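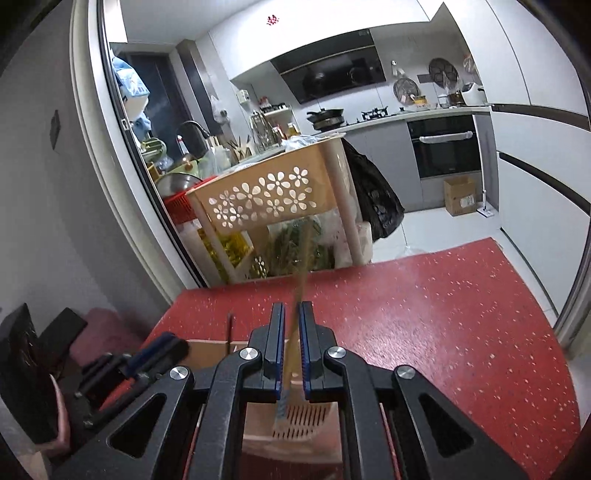

Figure 1. Gripper, basket and storage rack.

Motorcycle Chain Wear and Lubrication Interval
Student Project Report, Swanson Technical College
Submitted December 24, 2022

1. Purpose
The project examined whether the interval between chain lubrications affects how often the drive chain of a small commuter motorcycle must be adjusted. Two motorcycles of the same model were lent by the Bullbridge riding school.
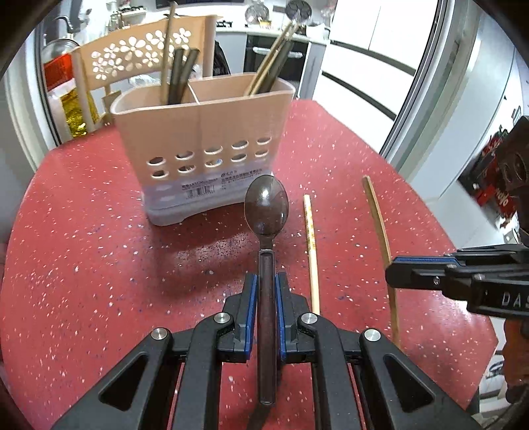
Both machines were fitted with new chains and sprockets before the trial. Slack was measured at the midpoint of the lower run, with the motorcycle on its side stand and the transmission in neutral.

2. Method
Motorcycle A was lubricated every 200 miles. Motorcycle B was lubricated only when the chain looked dry to the rider. Both followed the same route between Likomside and Brirham.

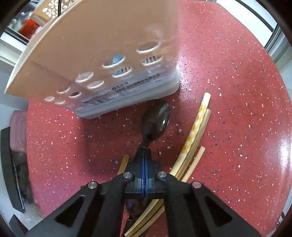
3. Results
Motorcycle A required its first adjustment on day 98 and Motorcycle B on day 89. Slack on Motorcycle B also varied more from one link position to another.
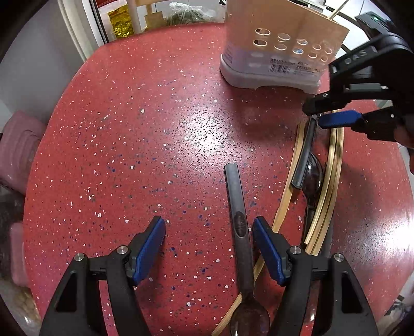 The difference is small, and a trial of two motorcycles does not permit a general conclusion. Rider weight was not controlled. A further trial should use at least 20 chains and record rainfall along the route.

4. Records
Slack readings and the route log are held by the Department of Vehicle Technology.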